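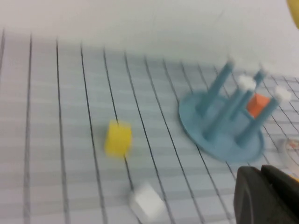 Kisa hand-guiding kit, long-term review
Posted 19th April

I have put off writing this one up for weeks, mostly because every time I sat down to do it I ended up playing with the kit again instead (which I suppose is a review in itself!). So please forgive the length, put the kettle on, and I'll try to tell you what it has been like to live with.

Kisa is a teleoperation and teaching add-on for small table-top arms. You get a lightweight leader arm that you hold and move, a wrist camera with its bracket, a foot pedal, and the software that ties it all together. You move the leader, your own arm copies it, and the pedal starts and stops the recording. There is also a second mode where you switch the motors to soft and push the real arm about with your own hands, and I'll come to that. I bought mine from Pemadberg, who were a pleasure to deal with and answered a rather silly question about cable lengths with great patience.

Setting up took me most of an evening. The bracket screws are tiny, the printed guide is for an older version of the pedal, and the software wanted a long stretch of calibration poses before it would let me do anything fun. After that it was lovely. The leader arm is beautifully balanced, and you very quickly stop thinking about joints and simply reach for the thing you want.

My own practice task is nothing grand. I use coloured cubes and one of those pale blue toy stands with pegs, on a gridded table top, and I teach the arm to bring a cube over and set it in among the pegs. The grid is a great help for putting things back in a sensible spot between goes, and I would recommend it to anyone starting out. I usually leave other bits and bobs lying about as well, so that the arm learns to go for the cube with some clutter around it.
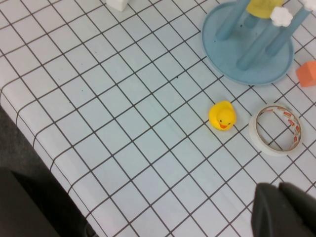 Bermúdez wrote to me after my first short post to say that the soft mode is much the better way to teach anything delicate, as you can feel the contact through the arm itself, and that anyone who starts on the leader will pick up lazy habits. I've thought about that a good deal. For slow, careful placing I agree, and I did half my peg work that way. But your hands do wander into the camera's view, and my shoulders were complaining long before the arm was. With the leader I can sit back in a proper chair and carry on happily until supper.

The recordings themselves are tidy. I now have 2,753 saved goes on the disk, and the browser still opens quickly and lets you trim the dithering off the front of each one. What I would dearly like is a way to mark a go as poor while it is running. At the moment you have to remember it, stop, and hunt it down afterwards, and I am not a person who remembers.

A few grumbles. The wrist camera smears badly if you move at any speed, so slow down more than feels natural. The pedal slides on a hard floor (mine now lives on a square of rubber matting). And the leader has no sense of touch at all, so it is very easy to press too hard and not know until you hear the motors grumbling.

As for training from what you've recorded, the supplied recipe asks for 500 goes before you try it, and I'd take that seriously. My early attempts with far fewer were comical. There's a friendly bunch at the Wesutcombe makers' evenings who share their settings, and theirs suited my arm far better than the ones in the box.

I'm giving it 4 stars out of five, with the missing one shared between the pedal and that out-of-date guide. A new pedal is promised for June, and I'll add a note underneath once I've had my foot on it.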